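Adon Opens Mosto Teaching Tool to Outside Labs

Grindau release lets bench staff show a robot arm a task in simulation before the real arm moves

GRINDAU, October – Adon today released Mosto, a software and hand controller package that lets laboratory workers teach a robot arm by doing the task themselves, by remote control, inside a simulated copy of their own bench. The package is available now to customers who already run the company's Onsri arm and will be sold separately later in the year.

Mosto is meant for the small handling jobs that fill a lab technician's day, such as picking up racks, setting them down on a fixture and moving tubes from one position to another. These jobs change often. A new rack or a new plate has usually meant a call to an integrator and several days of programming.

With Mosto, the person who does the job now records it. The operator holds a controller, watches the view from the arm's wrist on a screen, and drives the gripper through the task from start to finish. Each run is saved as one demonstration. After a set of demonstrations has been collected, the software trains a control policy and tests it in simulation with the rack shifted and turned by small amounts. Only a policy that passes is copied to the arm.

"We kept watching engineers try to write down what a technician's hands were doing, and they would get it nearly right," said Joni Lappalainen, head of product at Adon. "It went faster when we gave the technician the controls and stayed out of the way."

During the trial period, operators at three customer sites recorded 3,109 demonstrations. Most were rack handling tasks. Adon said a typical task needed 80 demonstrations before the trained policy was good enough to try on hardware, and that a new operator could record that many in two shifts. Failed runs can be kept and labeled, and the operator can take over partway through a test run to correct the arm. Those corrections are added to the training set.

Darcy Cartwright, who ran one of the trial sites, said her staff had no robotics background. "The first afternoon was slow. People wanted to move the gripper the way they move their own hand, and it has two fingers and a different reach," Cartwright said. "By the second shift they were lining up over the rack and closing on it without much thought."

The simulated bench is built from measurements taken at the customer's site. Fixture plates, racks and the gripper are modeled to size, and the table and room around them are filled in so that the wrist view has a normal background.

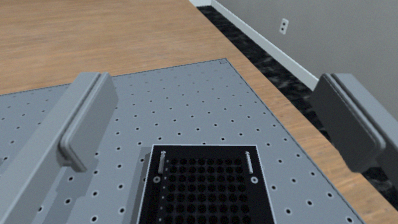 Lighting can be changed between runs, and Adon recommends doing so. Policies trained under a single light setting did poorly in the trial when shadows from the gripper fell differently on the real bench.

Eino Pitkänen, who leads simulation work at the company, said the wrist view was the hardest part to get right. "The operator judges distance from that one view. If the finger pads are drawn a little too thick or the angle is off, the person learns a bad habit and the robot learns it too."

Mosto runs on a single workstation. Demonstrations stay on the customer's machine unless the customer chooses to share them. Training for operators is included in the first year of the license and is given on site or by video.

A version that supports two arms is in development. Adon has not set a date for it.

About Adon
Adon makes robot arms and teaching software for research and testing laboratories. The company is based in Grindau.

Media contact: Annick Delaunay, Adon Communications
Customer trials and demonstrations: Lucinda Van Dusen, Adon Customer Programs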